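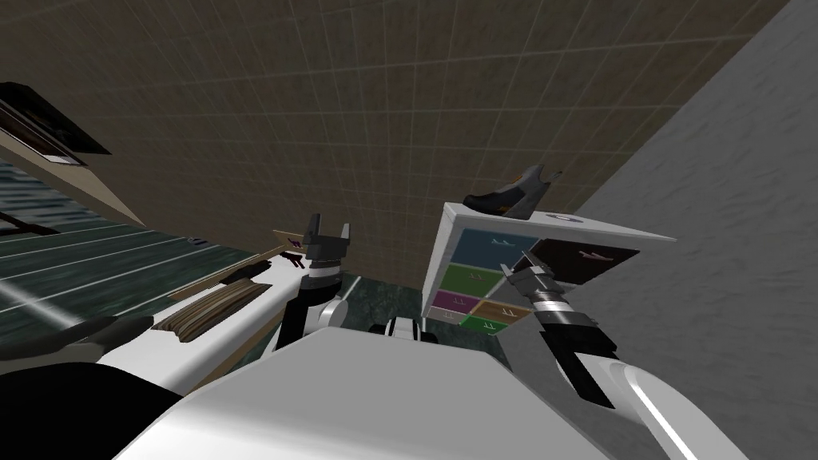

Parking on Ronell Road, again

Lowri Gittins
25 April 2025

Right, quick one as I've got to be out the door in ten minutes. Two wheels up on the pavement is still blocking the pavement. Came down Ronell Road this morning with the buggy and had to go out into the traffic four times. Four! On a bus route. Vans mostly, plus the usual silver thing outside the Pacheco garage that hasn't shifted since January.

And yes I drive too. I know there's nowhere to leave a car after six. I've done the loop past Kokis and back, twice, swearing, with frozen peas going soft in the boot. But I don't then dump it across a dropped kerb and put the hazards on as if thats a permit.

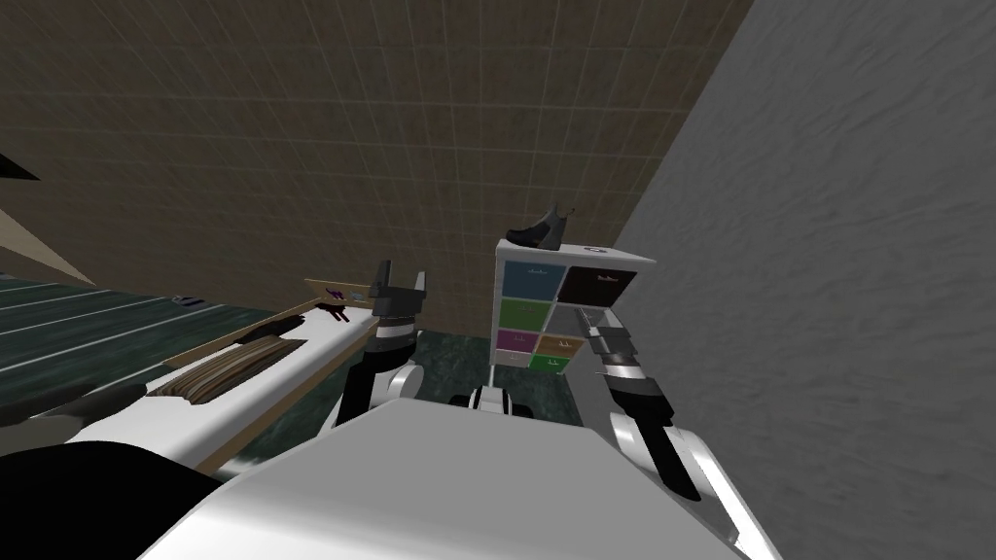
The limit along there is 30 and you'd be lucky to see anyone under 40 once they're past the lights. So that's what you're stepping out into. With a toddler. Rang the council, was on hold for ages, got told to use the online form. Filled in the form. It wanted a photo under a certain size and then lost the lot when I pressed send. Did it again. No reply yet.

There's a petition on the counter in the bakery, 123 names when I signed it. Someone said you need some 2,000 before they'll even talk about it in a meeting, not sure if thats right. Sign it anyway. 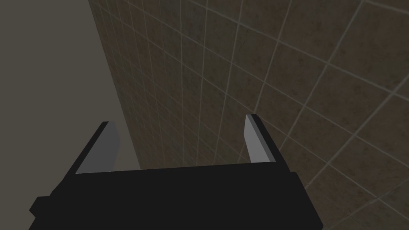 What I'd like

Double yellows by the crossing, for a start. Bollards on the corner, the short ones. A loading bay so the vans have somewhere to go. And the 123 people who signed to maybe not park there themselves, Mum.

More when I hear back from teh council.

Filed under: Roads, Moaning
Last updated 2 weeks ago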